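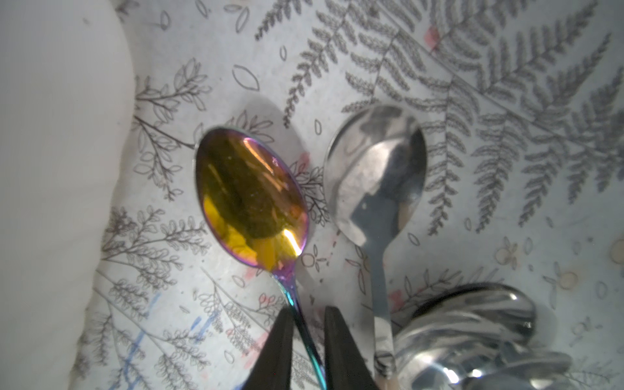
Gorno Rainbow Teaspoon

Item 334
Sold singly or in a set of 12
In stock

We've carried plain teaspoons for years and we still love them, but the Gorno is the one people pick up first! The color moves as you turn it. Inside the bowl you get a deep golden yellow with some olive and brown in it, the rim goes magenta and violet, and then the handle slides from purple and pink near the neck down into teal and turquoise. Set it next to an ordinary silver spoon on a tablecloth and you'll see what we mean.

The bowl is oval and the handle is slender, so it sits nicely on a saucer and gets down into a tall glass too (iced coffee, floats, the last of the yogurt). Sheldon Bélanger, our buyer, brought the first box home from a trade show in January and has been eating his cereal with one ever since, even though we also sell perfectly good cereal spoons.

Colors vary a little from spoon to spoon. Some lean more gold, some more purple, and if you order a full set you'll get a mix. We think that's half the fun — if you'd like them matched as closely as we can manage, write "match" in the order notes and we'll go through the box for you.

Care

Wash by hand with a soft sponge and dry with a towel. Please skip steel wool, scouring powder and silver polish. Lemon juice and vinegar are fine at the table, but don't leave the spoons soaking in them overnight.

Goes well with

Nistov teaspoon, plain silver color, round bowl. A good everyday partner if you want only a few bright ones in the drawer.

Bouchard teaspoon with a pale, pearly handle. Softer looking, very pretty with white cups — we like one of these and one Gorno at each place for tea and dessert.

Ukard spoon rest, small, holds two.

Shipping

Single spoons go out in a padded envelope, sets in a box with tissue between the layers. Orders placed before 2 p.m. leave the same working day. If a spoon reaches you scratched, send us a photo and we'll mail another one. You can keep the scratched one for the sugar bowl.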